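I have been suspicious of flashlights and desk lamps ever since my brother-in-law Gerardo Melis bought one that promised to "transform" his garage. The garage is the same garage. You can see the mess from farther away now.

So when I cleared out the lighting drawer last Sunday, I was not in a generous mood. Every house has a drawer like this, or a shelf, or in our case a drawer that overflowed into a shelf and then into a box marked CAMPING. We have not been camping since the kids were small. The box had four clip lamps, a headlamp with a strap gone sticky, two reading lights that came free with something, and a thing from Galteck that I could not identify until I found the switch.

The plan was simple. Anything that worked and had a use would stay. Anything else would go in the bag for the recycling center, which takes small electricals on the left side of the yard if you get there before the line builds up. I had seen advice to sort by room first, then by battery type, then to label each item with a little tag. I tried the tags and gave up after the third one. The string kept catching on the hinges, and I already know which lamp is the kitchen lamp. It's the one in the kitchen.

Batteries were the worst of it. I found 41 loose ones, and I have no idea who has been buying them. (Me, apparently. There was a receipt.) I put them through the cheap tester from Bellini, which has a needle and a green zone, and the needle seems to land in the green zone if you press hard enough. I don't trust it. I ended up putting each pair in the headlamp and looking at whether the headlamp came on, and that took most of the afternoon but at least gave me an answer I believed.

Then there is the question of brightness, where I get properly grumpy. One of the clip lamps came in a box that claimed 1292 lumens. I don't own a meter, so I can't say it's a lie, but it is less bright than the bulb over the stove and the bulb over the stove makes no claims at all. Sandro Gatti, who lives two doors down and did stage lighting for years, told me the number on the box is often the number for the chip before anyone puts it in a housing, and that the shape of the reflector matters far more to what you see on the page. He was very firm on this. He was also firm that I should keep the Parance lamp, which I think is ugly.

I went back and looked at the reflectors after that. I had never paid them any attention. Some are smooth inside like a spoon, and some have those angled segments fanning out, and the sales copy always makes the fancy ones sound like jewelry. Do they work better? I sat with a paperback and tried them one after the other with the curtains drawn. The smooth one gave me a hot spot in the middle of the page and gloom at the corners. The faceted one was more even. Fine. I'll give them that. I am not paying extra for it, though, and at that size of type I need my glasses either way. 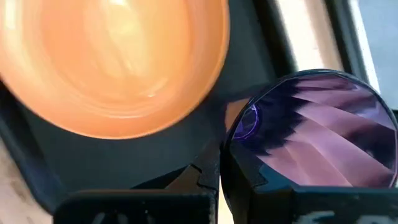
Color is the other thing people get worked up about. Warm for the evening, cool for work, and heaven help you if you mix them. I mixed them for a week to see what would happen. What happened was that the bedroom looked a bit odd and I slept the same as usual. My wife noticed on the second night and asked if something was wrong with the lamp.

In the end I kept five. The headlamp stays for the fuse box, minus its strap, which I replaced with a piece of pajama elastic. Two clip lamps stay, one for the desk and one for behind the TV when a cable needs swapping. The Parance stays because Sandro will ask. The Galteck stays too, on probation, in the hall closet. If I haven't reached for it by the end of August it goes.

The CAMPING box is now empty and I've put the good batteries in it, so I suppose the label will have to change. I'm leaving it until I find the marker.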